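Minutes of the meeting of the Clay Table group, Erstead House

Date: 9/18/23
Present: Ans Dekker (chair), Concetta Gatti (minutes), Mr Pelupessy, Ms Trilleleck
Absent with notice: none

1. Opening and previous minutes
Ans opened the meeting and thanked Mr Pelupessy for bringing the key. The previous minutes were approved with one correction: the shelf in the corridor is to be painted by the house and not by us.

2. Modelling clay
We discussed which clay to order for the new season. Concetta prefers to stay with the same kind, as the children know it and it comes off the trays well. Ms Trilleleck finds that the dark colours pick up threads and light bits very soon. The purple one was taken as example: it is still a good round ball, but there are pale streaks all over it. Mr Pelupessy said that for fruit this does not matter - a real plum is also not one even colour.
Decided: we keep the purple for making fruit and vegetables. For the October order we ask Trusteo for a price for 11 packets in mixed colours. Before we order, Concetta will look in the cupboard what is left.

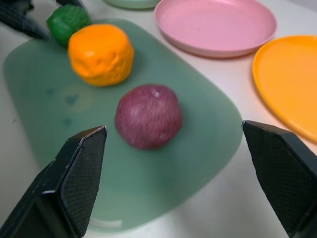 3. Arrangement of the table
Ans proposed that the table is laid in the same way each time, so that a helper who comes for the first time can find everything. The three round plates go in one row in the middle, with the green one on the left, then the pink, then the yellow-orange. The green tray with the small hanging hole comes in front of them and is the place for working. The bag stays at the back near the wall.
Ms Trilleleck asked if each plate must have its own colour of food. In her opinion this makes the game too easy for the older children. After some discussion it was agreed that the green piece may start on the green plate and the purple piece on the pink one, and that the older children can mix them as they like.
Decided: the arrangement is used until Christmas and then we talk about it again.

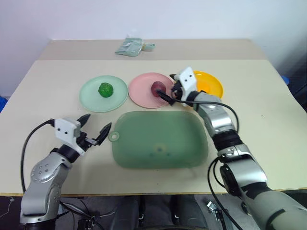
4. Washing of plates and trays
There was confusion who washes. From now on the person who closes the room also washes the plates and the trays, with warm water and no scouring sponge. They are dried before they go in the cupboard. Mr Pelupessy will put a second tea towel on the hook.

5. Money
The balance is 242 euros. The request to Erstead House for a new cupboard was not accepted for this year. Ans will write again in October and add the measurements.

6. Any other business
Concetta asked for a box with a lid for the unfinished pieces. Ms Trilleleck has one at home and will bring it.

Actions
Concetta: check the cupboard, ask Trusteo for the price
Ans: letter to Erstead House
Mr Pelupessy: tea towel
Ms Trilleleck: box with lid

Next meeting in October, the date follows by e-mail.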